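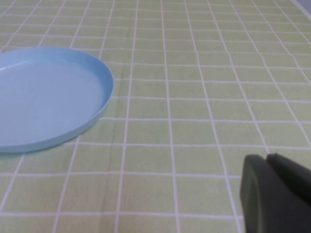 Green check tablecloth, white lines.

Home | Diary | Towns | Older posts | Contact

May 9, 2025
by Shabnam Virk
3 min read

Up at five. Drive to Jullunwood, fog most of the way, one roo near the turnoff that thought about it and then didn't. Radio dropped out after the silos so did the last bit with the window down, practising names.

First proper week in the regional outreach job over. Still feels odd saying "the department" after years of ringing the department and being put on hold by it. Magdy El Fassi had the hall keys and the urn going before I'd parked. He was on the local paper for ages, same as me on mine, so we spent ten minutes on who'd been sacked and who'd gone into real estate.

Meeting was on the library bus. Town has 2,389 people on the last count and the bus comes once a fortnight, stays ninety minutes, goes. They want it weekly. I want it weekly. Haster runs the contract and Haster wants to talk about it in August, when the new timetable is already printed. Said I'd write to them tonight. Haven't. Tomorrow.

36 chairs put out, nearly all full. Hưng Đỗ asked the best question, which was who decides, a name please. I gave him the title of the position. He said that wasn't a name. Fair enough. Have written it on my hand and now it's half on the steering wheel.

Toàn Tạ brought the minutes from the old progress association, two boxes, some of it in lovely handwriting. Wants them scanned before the mice get any further in. There's a small grant, $2,855 at most, closes end of the month. Form asks for a "digital uplift statement". Will do it with him over the phone, he reckons he can type but hates the portal. Don't we all.

Lunch at Dương, the bakery not the bloke. Pork roll, too much chilli, no regrets. Tín Nông came past to tell me the mobile tower at Farkora is out agian. Third time since Easter. Not my area but who else is he going to tell. Took down the dates. Ring the telco liaison Monday, and if she's on leave ring her boss.

Things I said I'd do and must:
- Haster letter
- grant form, Toàn
- a NAME for Hưng
- return Magdy's thermos (in my boot, stole it by accident)

Drove home the long way for petrol. Around 575 km on the car this week, back is wrecked. The seat wants looking at.

Thought I'd miss the newsroom more than I do. Miss the deadline, a bit. You'd file and it was gone. Now everything I write goes to somebody who sends it on to somebody and it comes back with "noted" on it. Got three noteds this week. Keeping them in a folder.

Mum rang at seven, wanted to know if I'm eating. Told her about the pork roll. She wanted the adress.

Toast for tea. Bins out. Bed, alarm off.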